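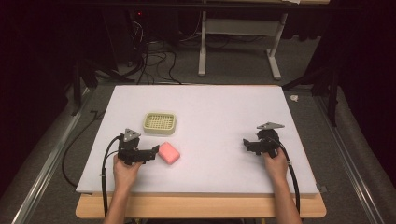

Figure 1. Small household items on a foam board: a pink sponge and a cream-colored plastic basket with round holes.

3.2 Where people keep the sponge

Home visits were done in September, all in Irkside and Sarnberg, 21 households. Visits by Krūmiņa and Ellis, coding by Lindholm. We asked each person to wash up as they normally would and then just leave things where they end up. No prompts. Talk came after.

Storage spots sorted into four groups: sink edge, inside the basin, hung up, or in some kind of holder with holes (the basket in Figure 1 is the general type, though holders in the homes varied a lot in size and shape). Coding was done twice, with a gap between. Disagreements went to Sikora, who had not seen the homes. Most were about sponges balanced half on the tap and half on the wall, which we ended up calling sink edge.

What people said and where the sponge went did not always match. Several told us they "always" wring it out and stand it up, then left it flat in the basin while talking to us. We count the observed spot, not the reported one. See also Section 2 on the same problem with dish towels.

Shared kitchens were harder. In the Irkside houses with lodgers there was often more than one sponge and a sort of unspoken ranking, newer for plates, older for the stove, oldest under the sink for floors. One lodger in the Brikum building described hers as "on its way down." We had no code for this at first and had to go back thru the notes. The ranking now has its own column, but early visits may under-report it.

Replacement was mostly by smell or look. Very few kept to a schedule. People who bought in multipacks said they changed more often, but we did not check reciepts so this is self-report only.

Two households used no sponge at all (brush and cloth). They stay in the sample for the towel questions but are left out of the storage table. Jankauskaitė argued for dropping them fully; we kept them, see the note under Table 2.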